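Chapter 5
Storage and Issue of Small Hand Tools

Small tools are lost more often than they are worn out. A store must therefore fix a place for each item and record each issue.

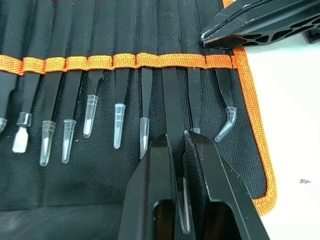

When should a tool be checked? At issue and again on return, before it goes back to its place.

The Orard method, used in this chapter, gives each tool a number and each place the same number. Section 5.1 applies it to a store of 407 items. 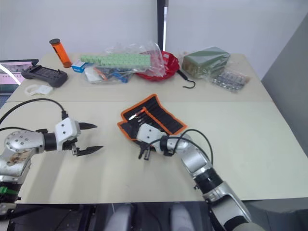 Returns that arrive after the store closes are logged the next morning under the original issue number.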